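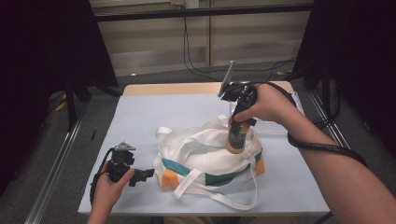 Section 4. Grasp candidates on deformable objects

A rigid-object planner scores a grasp against a fixed mesh. Cloth has no fixed mesh, so the Sadora perception node returns a segmented point cloud and a list of graspable features, each with a confidence value. Take the canvas tote lying bunched on the sheet: one handle loops up over the bag and the other trails toward the front. Both are white on a pale sheet, and color thresholding separates them poorly. The teal stripe and the orange corner panels segment well and serve as anchors for estimating orientation.

4.1 Pipeline
Segmentation runs first, then feature extraction, then pairing. The Woltix planner takes at most 23 feature pairs per cycle and discards any pair whose approach paths cross. Cycle budget is 220 ms. If the budget is exceeded, the planner keeps the last valid pair — it does not replan mid-motion.

4.2 Two-hand coordination
Left and right trajectories share one clock. The second gripper may close only after the first reports contact. Set sync_mode to "contact" in the Dusteo config file; the default, "time", is meant for rigid parts.

Exercise for Wednesday: rerun log 79 with the handle class disabled and plot pair scores against cycle number. Read Lebrun notes, part 2, first.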